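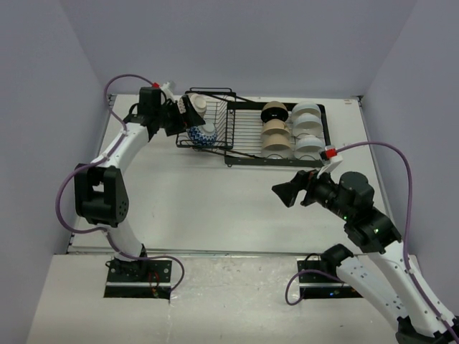

Dish Racks and Small Kitchens
Project report by Nandini Pinto

I picked dish racks because my roommate and I share 2 square feet of counter and we argue about it all the time (mostly about bowls!). My question was pretty simple – does it matter how you load the rack, or do people just like to complain?

I used black wire racks, the kind with a deep basket and a flat slotted tray. Bowls standing on edge in the tray were the easy part. They line up, they lean on the wires and you can grab one without moving the rest. The deep basket was harder. Put one bowl in below another and you have to lift the top one out first, which got old fast when the one I wanted was at the bottom.

I ran 21 loads in May and wrote down how long each bowl took to dry on a towel-free counter. Seven of those loads I had to throw out, my timer kept dying. For the rest, the tray bowls were dry in 80 minutes on average and the basket ones took longer. I'd like to try plates next, and maybe a rack with wider slots.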